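Home | Files | Notes | Issues | Contact

# Dellum Household Items

Last updated: 19 Jul 2020

Dellum is a set of 1661 short records of small household things lying together in a bin. It was put together by Bastian Brandes and Hildegard Gerlach, who don't agree on how useful it is. Bastian wrote most of the labels. Hildegard wrote most of this file, and the doubts are hers unless marked.

## What is in it

The items come from kitchen drawers, bathroom shelves and the bottoms of tool boxes. We bought one lot from a Gindwood clearance shop and got the rest from home. The item list has 614 entries, and I would not lean on that number. A lid with its jar is one entry in some places and two in others.

Each record has an image, a list of items and a "clutter" score from 1 to 5. The score is one person's opinion. When I scored a batch again in February, 30 records moved by two points or more, mostly downward. Bastian thinks I was in a good mood.

A typical bin has a handful of things scattered over the floor of it, with no effort to group like with like. White things and black things are both common, and the bin itself is gray, so expect dark items to be harder to tell apart than the list suggests.
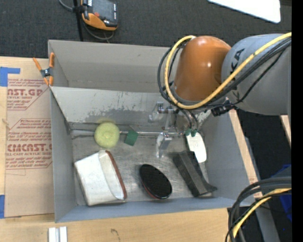
## Labels

Labels are plain nouns with a color in front, such as "black oval" or "white pouch". We tried naming items by use and gave up. Half the arguments were over things like the dark, block-like tool with the flared tip, which one of us wanted to call a scraper and the other did not want to call anything. It went in as "tool, dark". If you need real product names, look elsewhere.

"Pouch" covers anything soft, flat and more or less rectangular. It is a lazy label - I used it a lot.

## Known problems

- The Reinholz batch has colors typed in by hand, with "grey" and "gray" both used. Search for both.
- Scuffs on the bin floor were listed as items in a few early records. We fixed the ones we found.
- Nothing was weighed or measured. Any size word is a guess.
- The older Wumari list uses different item numbers. Do not merge the two by number.

## Use

Fine for trying out a sorting scheme or checking whether your own labels hold up. I would not use it to claim anything about how people keep their homes, whatever the first version of this page said. Send corrections to Bastian, with the record number in the subject line.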